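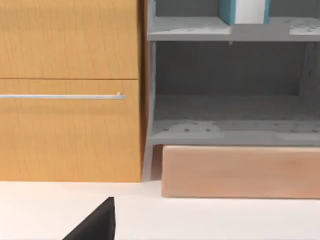
Budgeting for the first robot: simulate before you sign

2019-02-09

When Trestier, a furniture fittings firm in Stetcombe, started planning for a robot arm last year, the quote on the table was for the arm alone. Wilma Chisholm, who runs purchasing, asked what else would have to be paid for. The answer took her team 3 months and changed the order of the spending.

The first money went on simulation. Drawers, bar handles and open shelves were modeled on a computer, and a virtual gripper was tried against them. The software license and one engineer's time came to 24 percent of the first-year budget.

"I would rather find out on a screen that a finger is too wide for a handle," says Davoud Soltani, the engineer. He ran 170 trials on drawers before anyone asked for a gripper price. Two finger designs were dropped.

Simulation does not settle everything. Friction, worn drawer runners and bad lighting are hard to model, and Soltani advises keeping money back for tests on real furniture. Trestier set aside about 120 hours of shop time for this – a line that was missing from the first plan.

Other items are easy to forget. Guarding, floor work, spare fingers and operator training should each have a line of their own. Ask the supplier whether software updates are covered after the first year, and get the reply in writing.

Rainer Wendt, whose company Wendt installs small cells, suggests leasing the arm and buying the gripper. Chisholm looked at that in January and decided against it. The lease ran longer than the work she could be sure of.

The arm is now on order. The gripper will be chosen after the next set of trials.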